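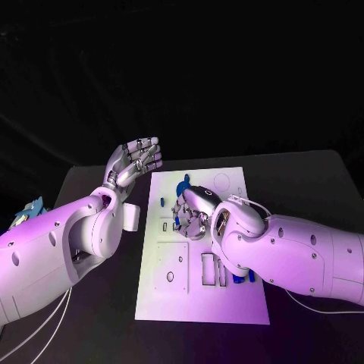
Figura 7.1. Dos brazos robóticos sobre un tablero blanco de trabajo.

Capítulo 7
El precio tachado

Carla Karam compró un portátil Todura un jueves por la noche, convencida de haber ahorrado 108 euros. La tienda en línea Clollmont mostraba un precio anterior, tachado con una línea roja muy seria, y debajo el nuevo, en letra más grande. El precio anterior había estado vigente dos días, en junio, cuando casi todos sus posibles compradores estaban pensando en la playa.

Llamaremos precio de referencia a la cantidad con la que el comprador compara lo que va a pagar. Puede ser el precio de la semana pasada, el de la tienda de enfrente o uno que el vendedor ha tenido la gentileza de sugerir. Este último es el que nos ocupará más páginas.

El capítulo empieza con el modelo de Nasr y Bataineh, que trata el descuento como una señal – a veces incluso como una señal verdadera. En el apartado 7.2 lo aplicaremos al catálogo de Bimwood, con 204 artículos, todos rebajados, todos los días del año. El lector decidirá si la palabra «rebaja» sigue significando algo en tales condiciones. El apartado 7.3 estudia las alertas de precio y a sus usuarios, gente paciente que espera meses una caída de 3000 a 2000 y luego compra otra cosa.

Conviene repasar antes la elasticidad cruzada (capítulo 4).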